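July 27, 2024

Long day, mostly spent sorting out the things for the autumn stall, and I've come home with a stiff neck and glitter on my sleeve (whose, I couldn't tell you). Tahira Zaidi had promised me it would take an hour. It did not take an hour!

We got through the postcards first, then the mugs from Skasunden, and by the time we reached the plush keyrings I'd lost all patience with price stickers and was ready for my tea.
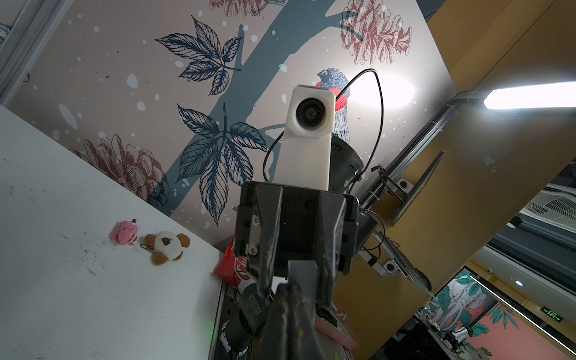
**Grimville Crafts and Gifts Club**

I'm soft on the pink piggy one, with its silly round face. The white and brown one is harder to place — I say sheep, Tahira says bear, and we went back and forth on it far longer than two grown women should. It has a black patch on its face and little brown feet, so bear is winning, I suppose. Both would go for 13 each if it were up to me, but Tahira wants to wait until November and see.

The white table needs a proper wipe before anyone else uses it, it's all smudges and fingerprints. And there was a red snack bag lying at the back, which made me hungry all over again.

I do love that wall, though. The bird with the red breast on his branch, all those white dots like snow — it feels like Christmas in July. Must ring Mum tomorrow and find the spare sticker roll.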